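The Pink Mug

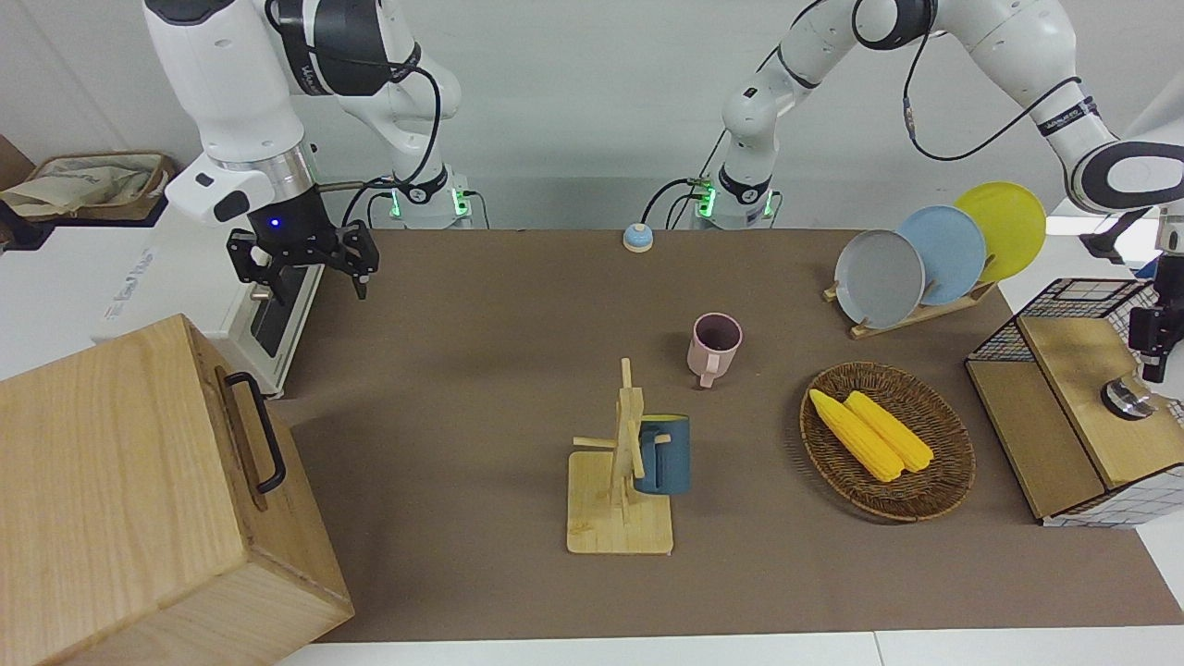 At the station in Dulholm the night shift began at ten, and I was the only one on it. My work was to move the two arms from my chair and to give them examples, so that Niltia could learn from them. Niltia was the name of the system, but I said it in my head as one says the name of a pupil. The task for that month was the mugs. The blue one was already hanging on its wooden tree, and the pink one stood in the middle of the mat, and I had to hang it beside the other. It sounds like nothing. For a good example the hand must not hesitate, and mine always hesitated at the handle.

The instructions came from Bester, our office in the city. Each night they wanted twenty good examples. A good one had no stops and no second tries. The bad ones I had to mark with a red line and throw away.

In May, after almost two years, I began to keep the bad ones.

I can't explain it well. In one of them the gripper goes toward the mug, waits, turns back a little, and goes again. I knew this movement. My mother did the same with the cups of her good service, when her eyes became weak. She touched the air first.

I kept four of these and put them with the good ones. I did not write a note.

Weeks later a new version was sent to us from Bester. I started it at three in the morning and took my hands away from the controls. The right arm went down to the pink mug. Before the handle it stopped, turned back a little, and waited there.

I waited also. Then it closed its fingers, and I forgot to write down the time.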